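Worn Grip Pads Behind April Stoppage at Mikeck, Supervisor Says

A run of dropped clothes hangers in April led Mikeck to suspend recording at its Ustero site for 6 days. The site supervisor, who spoke on condition that staff not be identified, agreed to discuss the findings.

"The first reports blamed the software," the supervisor said. "Operators told us the hangers were slipping, and we looked at the tracking before we looked at the fingers."

An inspection on Tuesday morning found that the rubber facing on one pair of grippers had torn through. The pads had been rated for far longer use, but thin moulded plastic had not been part of the supplier's trials.
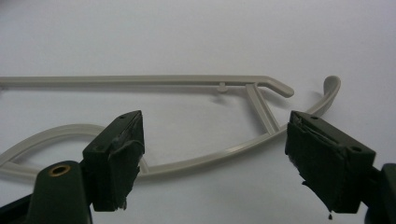 Gripper fingers with torn pads, and a plastic hanger on the work surface.

Of 1,478 recordings reviewed, 40 were withdrawn. The supervisor described the loss as modest and the delay in reporting as the more serious matter.

"People had been squeezing harder to make up for it. We had 2 complaints of sore wrists before anyone filled in a fault form. That is a safety issue, and we should have treated it as one."

Operators work with a gripper in each hand, and the cables must be kept clear of the basket and the hanger.

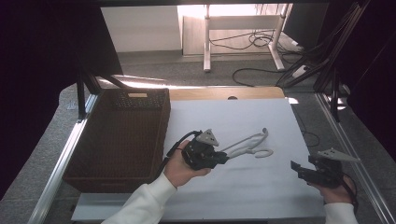
Pads are now checked at the start of every shift and replaced at the first sign of fraying. Replacements come from Rutkowska, and a spare set is kept at the Lulus workshop. The wrist complaints remain under review.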